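Filed under: Home Safety / Seasonal Checklists

Medicine and First Aid Storage Checklist, with Comments

Completed for the Norndale guest house, April 21, 2023

We go through the guest house twice a year, once in January when bookings are thin and again in spring before the families start arriving from Flustville. The list below covers only the medicines, the first aid supplies and the places we keep them. I've left my comments in under each item, because the short answers on their own never seem to help whoever does the next round, and I do like to know what the last person was thinking.

1. First aid kit in the front hall, on its hook, easy to reach
Yes.
Comment: The hook has been moved up a little so it clears the coat rail, and it is much better for it. A grown-up can reach it without a stool and a small child can't.

2. Contents match the card inside the lid
Partly.
Comment: We were short on the wide adhesive bandages and the paper tape. I counted 14 bandages where the card asks for 18, and I have put the missing ones on the Grimshaw order. Please, if you take one out for a blister, make a mark on the card. It takes a second and saves such a lot of rummaging later on!

3. Nothing past its date
No.
Comment: 3 items found: a tube of antiseptic cream, the eye wash and one box of antihistamine tablets. All of them are bagged and waiting to go to the take-back bin at the pharmacy in Rirnham. They do not go in the kitchen trash, and they do not go down the sink, however tempting it is when you're tired and the bag is right there.

4. Medicines kept in their original packaging
Yes, with one exception.
Comment: There were loose tablets in a saucer in the upstairs bathroom cabinet. They have gone in the bag with the others. I know it feels wasteful, but a tablet without its box is a tablet without its name, its strength or its date.

5. Small items sorted, with adult and children's supplies kept apart
In progress.
Comment: This was the muddle of the year. The children's thermometer covers, the dosing syringes and the little bandages have all been living in one heap with our own things at the back of the cupboard. I would like to go over to open bins with a divider down the inside, so that each side has its own job and you can lift the whole thing out to look through it.
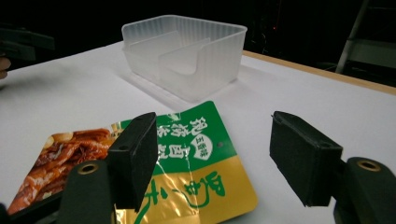
Item 5: clear frosted plastic bin with a curved divider, two compartments.

An open bin is fine for bandages, gauze and thermometer covers. It is not a lock and it is not a lid, so anything that could hurt a child goes in the locked cabinet and stays there. Labels should go on the outside, in big letters, please – my own handwriting is no example to anyone.

6. Medicine cabinet locked, key out of children's reach
Yes.
Comment: The lock is a bit stiff but it catches. I tried it several times with the door pushed to and it held. The spare key was still in the kitchen drawer with the string and the birthday candles, so I've moved it to the office.

7. Storage place cool and dry
Needs attention.
Comment: The upstairs bathroom gets very steamy once a few people have showered, and the corner of one box had gone soft. I would move everything from there to the linen closet on the landing, which stays pleasant all year – and then we would only have the one place to check.

8. Emergency numbers posted by the phone
Yes.
Comment: The sheet is readable but has faded near the window. I will print a new one and add the address of the house in full, as guests rarely know it by heart.

Still to do before the first guests: pick up the Grimshaw order, take the bag to Rirnham, clear the upstairs bathroom cabinet, label the bins, print the phone sheet.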